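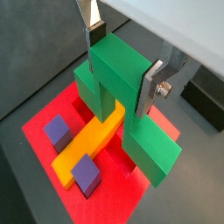 2 min read

Wanted: two people to help finish a home-built robot arm

Jurkano is a robot arm being built in a shared workshop in Jonau. It picks up coloured blocks and sets them on a red board with recesses in it. The gripper has two metal fingers with dark pads, and it can hold the big green block, the most awkward shape in the set. Placing it is another matter, and that is most of the work left to do.

We are looking for two people to join the build until the end of August.

The first place is for someone who can write and test control code. You should be comfortable with Python and able to read other people's code without rewriting all of it. Experience with cameras is useful. There is one at the wrist, and its calibration needs redoing every time the fingers come off.

The second place is for someone who is good with metal and small fixings. The finger brackets were cut by hand and one of them flexes under load. We want a new pair, and a better way of bolting them to the gripper body. You will have use of the pillar drill, the bench vice and a small lathe, once you have been shown how they work.

Both places are unpaid. Materials are covered, and so are bus fares within Jonau. We meet two evenings a week from 7 until the workshop closes, and we ask for at least one of them. Nearly all the work is done standing up. The workshop is on the ground floor and has a step at the door, for which there is a ramp.

You must be over 18. No degree or certificate is needed. The build log is kept in English, and you can speak English or Romanian at the bench.

To apply, write to Aurelia Lazăr at the Preda workshop desk, quoting reference 939. Say which place you want, which evenings suit you, and describe one thing you have built or mended. Photos are welcome but please send no more than two. Applications close on 3rd April. Everyone who writes will get a reply, and those we would like to meet will be asked in for about 40 minutes at the bench.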